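Small Items Left on Beds: A Survey of Clutter and Tidying in Shared Student Rooms

Csenge Pálfi
Project report, October 6, 2020

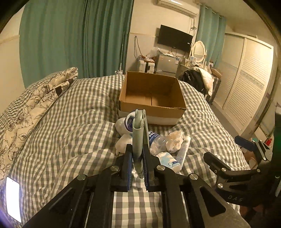
Figure 1. Small items on a gingham duvet, with a plush toy and a clear plastic bottle among them.

1. Background

The bed is the largest flat surface in most student rooms, and it is used for storage during the day. Residents of the Brolside and Urnby halls were asked to keep a record of what lay on the duvet before each tidy. The aim was to find out which kinds of item collect there and how long it takes to clear them.

2. Method

Each entry in the record covers one item. The resident wrote down the type of item, its usual place in the room and whether it was put back, moved elsewhere or thrown away. Clearing time was taken from the first item lifted to the last item set down. Making the bed was timed separately. Clothes were left out, as they were the subject of an earlier project in March.

The full record holds 2,139 entries. Entries with no usual place given were removed, which left 2,000 for the analysis.

Items were sorted into four groups: drinks containers, washing and medicine items, packaging, and soft items. The group in Figure 1 is typical of a mixed load. The bottle lies on its side, a white tube with a blue stripe rests across the front, and there is a crumpled piece of translucent plastic beside them. A small white and light blue box was entered under packaging.

3. Results

Packaging was the largest group, with 719 entries. Most of it was thrown away at the first tidy. Tubes and small boxes were slower to clear. Residents often moved them to a desk or windowsill and entered them again the next day — in effect the same item was tidied twice.

Soft items caused a difficulty in sorting. A plush toy may belong on the bed, in which case it is not clutter at all. It was agreed that a toy kept by the pillow would be left out and a toy lying among other items would be entered. This rule was applied late in the Urnby record and the early entries could not be corrected.

Patterned bedding was noted in several comments. Residents with checked or printed covers reported missing small pale items, chiefly caps and tissues. The record was not set up to test this.

4. Changes for the next stage

A shallow tray will be placed beside each bed for tubes and boxes. Bottles will be entered as full, part full or empty. The toy rule will be printed at the top of the record sheet, and both halls will start on the same day.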